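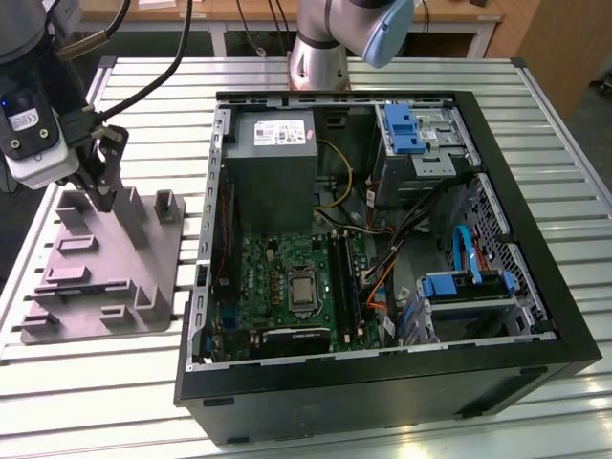
Tower on its side on the slatted table, side panel off.

Open-case inspection, desktop tower
Site: Skatstead, bench room
Checked by: Sarmīte Mockus
Reviewed by: Cillian McGrath

1. Wall power off and cord out before opening -- OK. Power button held for 10 seconds after unplugging.

2. Case lies flat and does not rock -- OK.

3. Power supply label present -- OK. Leave it on, the Kurnness intake desk won't take a unit without one.

4. Leads inside the case, no nicks or bare wire -- OK. Tie back the yellow-and-black one before the panel goes on.

5. Blue plastic latch and drive bracket -- OK, no action.

6. Sheet metal edges and grilles around the drive bay. Run a gloved finger along the folds, never a bare one. The mesh
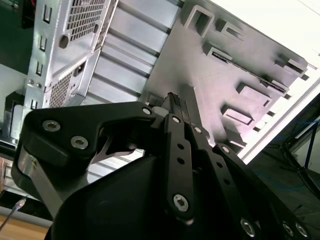
should be brushed out from the inside and looked at again under the lamp. COMMENT: brush is worn, order a new one from Flamico.

7. Processor area. COMMENT: heatsink not fitted. Do not power on. Tag the case and log it on form 8.
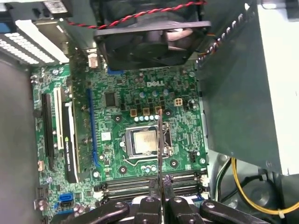
Item 7. Processor exposed, retention lever on the right side of the socket.

8. Graphics card -- hold by the edges only, bag it if removed.

Result: HOLD until item 7 is closed. Recheck in June. -- C.M.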